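## 4.3 Testing a shelf reach in the simulator

Run this procedure before you send any reach plan to a real arm. It uses the kitchen world that installs with Murnis and the Plasex motion planner. You need a working Plasex license and a finished robot profile (section 3).

1. Close any open planner sessions. Two sessions on the same port will both accept commands.
2. Start the simulator and load the kitchen world:

 `murnis start --world kitchen --port 2490`

3. Wait until the status line reads `READY`. The first load builds the collision meshes and can take several minutes. Later loads use the saved copy.
4. In a second terminal, connect the planner:

 `plasex connect --port 2490`

5. Set the refrigerator door to open. In the **World** panel, select `fridge_door` and drag the joint slider to its upper limit.
6. Click **Refresh collision map**. The planner does not pick up door changes by itself.

> **Caution:** If you skip step 6, the planner works from the closed door. The preview will look normal, but the path may pass through the open door panel.

7. Under **Goal**, choose `shelf_upper` and set the approach direction to **From below**.
8. Set **Shelf clearance** to 2 cm. Smaller values are accepted but often cause the plan to fail near the glass.
9. Set the random seed to 681 if you want to compare your result with the log in appendix B. Otherwise leave the field blank.
10. Click **Plan**, then **Preview**. Step through the path with the arrow keys.
11. Stop the preview at the last waypoint and check the gripper against the shelf, and each arm link against the door and the door bins. 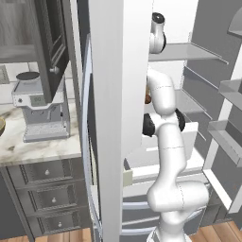 *Figure 4-2. Upper shelf reach in the kitchen world, gripper just under the glass shelf.*

12. If the path is clear, click **Save plan**. The file goes to the `plans` folder of the current project.

**Note:** Glass shelves are drawn as transparent but are solid in the collision map. To see them more easily, turn on **View > Collision shapes**.

**Note:** The camera view can hide part of the arm behind the door. Press `C` to switch views before you approve a path.

### If planning fails

- `GOAL_IN_COLLISION`: lower the goal point or reduce the gripper length in the robot profile if it was entered wrong.
- `NO_PATH`: raise the planning time limit and try again. If the error stays, move the base closer to the refrigerator.
- `STALE_MAP`: repeat step 6.

Saved plans are tied to the robot profile. If you edit the profile, plan again from step 7.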